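Damir Todorova llega tarde y con prisa, cuatro partidas de prueba en dos días. Su juego de tablero, Arnside, sale en agosto con Fodow. "Son 45 minutos por partida, ni uno mas", dice. La tirada, 4000 cajas.

¿Dados o cartas? Cartas. "El dado me aburría. Sacas un uno y a mirar el techo". Del mazo de tormentas no suelta prenda. Sí cuenta que quitó dos facciones enteras, una la echa de menos.
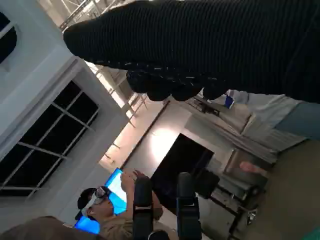

Lo digital, ni hablar por ahora. Flitell le propuso una adaptación y dijo que no. "Me gusta la mesa, discutir las reglas con la boca llena". Ponerse un visor de realidad virtual, como la persona de la foto, tampoco le tienta. Expansión, quizá. Depende de como se venda la caja.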